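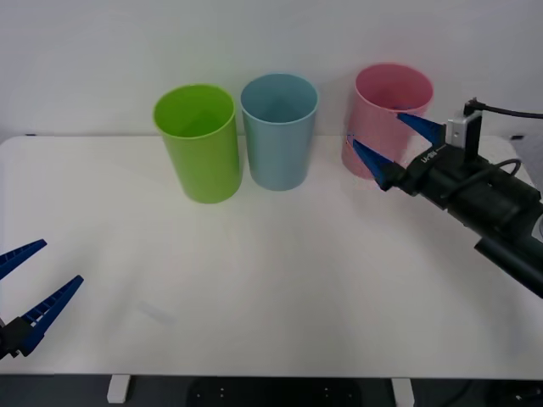
Three plastic cups in green, light blue and pink.

When the last season of Femville was shown, I was twenty years old and I watched it at my aunt's flat, with the sound very low. Now all 43 episodes can be seen again, and I have spent two weeks with them.

The series was written by Marcela Sokol, who before had made only radio plays. It tells of four sisters who run a hairdresser's in a small town called Plasalari. The plots are simple. Somebody loses a key, somebody marries the wrong man, and in season 4 the shop burns down and is open again after two episodes – no one in the story asks who paid.

What I had forgotten is how slow it is. Inna Vasylenko, as the oldest sister, can sit through a whole phone call and say only "yes" and "of course". She received over 2000 letters in the first year, she told me, and many of them asked for advice about husbands.

The weak part is the doctor, Nazarenko, who comes in season 3 and talks too much. My aunt liked him very much. We still disagree on this.

A special episode is planned for July, with three of the four sisters.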